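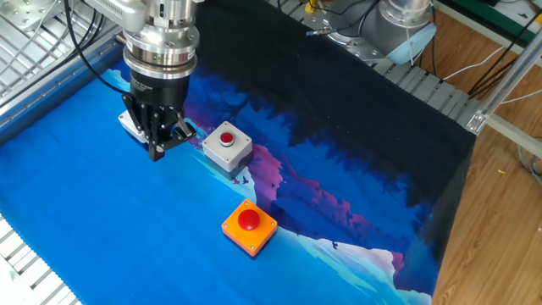
Zenditz opens its Cemholm workshop to partners after 3290 recorded demonstrations

Cemholm, May — Zenditz, the small automation company behind the Munshi learning system, is pleased to say that its collection of button-pressing demonstrations has now reached 3290 recordings, and that it is opening its Cemholm workshop to outside partners who would like to add tasks of their own.

Pressing a button sounds like the simplest job in the world, and for most of us it is. For a robot arm that has to learn from examples it takes a good deal of patience, and the team has spent many long and mostly cheerful afternoons guiding the arms through the same short movement, moving the button boxes to a new spot on the table, and starting over. The boxes differ in size and colour, and the printed cloths underneath are changed regularly — mountains one week, something plainer the next — so that Munshi learns to look for the button and pays less attention to whatever happens to be lying beneath it.

"We began with 300 recordings and thought that would keep us going for quite a while," said Normand Marchand, who leads the collection work at Zenditz. "It kept us going until the Thursday. Since then we have learned to be much fussier about variety, and I must say the people guiding the arms have become wonderfully good at it."

Each recording is watched through before it is passed on for training. Of the latest batch of 508, the team set aside 198 to be done again, mostly for hesitant starts or for presses that landed too near the rim of the button. Those set aside are kept and labelled, as they may be useful later on when Munshi is taught to notice its own mistakes.

The next round of work, known within the company as Jengate, will add switches, sliders and small drawers to the table. Partners are warmly invited to suggest objects from their own workplaces, and to come and try guiding an arm for themselves. Visits can be arranged through the Zenditz office in Cemholm, where the kettle is usually on from nine in the morning.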